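**Mornley airport: summer schedule and terminal changes**

8 May 2018

The summer schedule at Mornley takes effect in July. Getov Air will add 2 routes, both operated with single-aisle aircraft, and will move its morning departures to the north pier. Passengers with connecting flights should allow extra walking time, as the transfer corridor between the north and south piers stays closed until the floor work is complete.

Check-in for Getov flights opens 112 minutes before departure and closes when boarding is called. Bag drop follows the same hours. The carry-on limit is unchanged at one cabin bag and one small item per person. Bags over 20 kg are charged at the heavy rate, payable at the desk or in advance through the Nutuvier booking site. The advance rate is lower.

Nutuvier now shows fares with the airport fee included. Until this spring the fee was added on the last page, so fares listed in earlier issues will look lower than the current ones. The base fares have not changed on existing routes. Bookings made under the old display remain valid and need no action.

Parking is split into two zones. The short-stay zone is next to the terminal and is priced by the hour. The long-stay zone, on Mbeki Road, has 427 spaces and a shuttle bus that stops at both piers. The shuttle runs through the night on days with late arrivals – check the board at the zone exit for the last departure. Spaces can be reserved by plate number, and the gate reads the plate on entry.

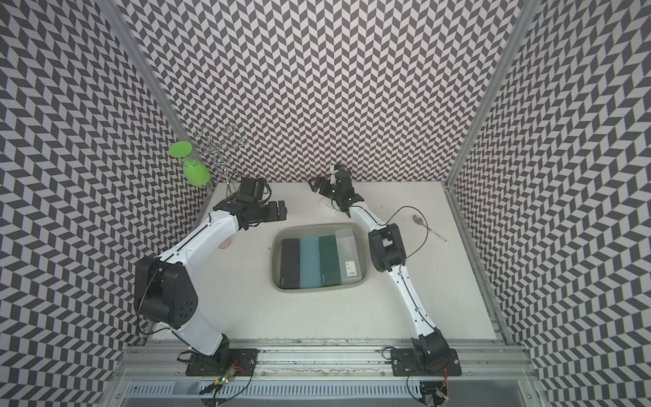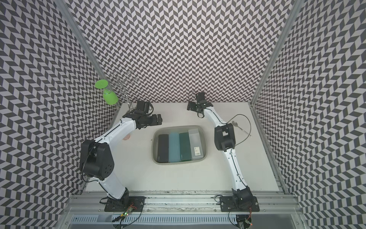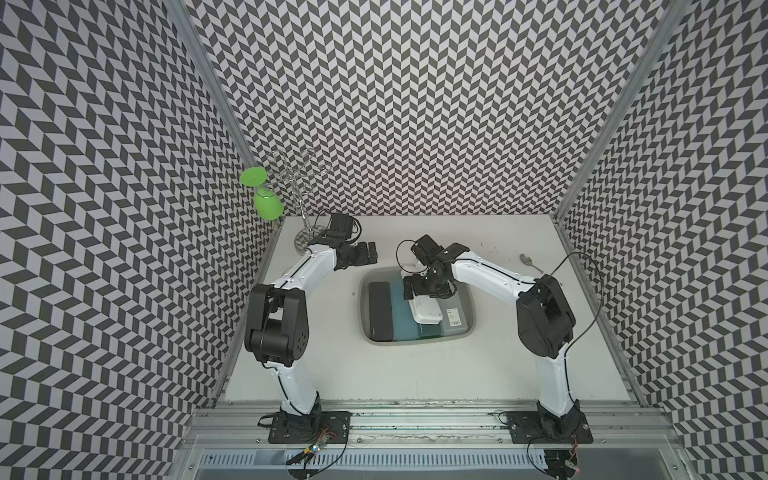

Rail passengers should note that the Mornley stop is served by local trains only during the summer. Express tickets are accepted on local trains at no added cost. The ticket machine on the platform takes cards; cash tickets are sold inside the terminal, at the desk beside the car rental counters.

Changes to the schedule after this issue will be listed on the Nutuvier site under the flight number.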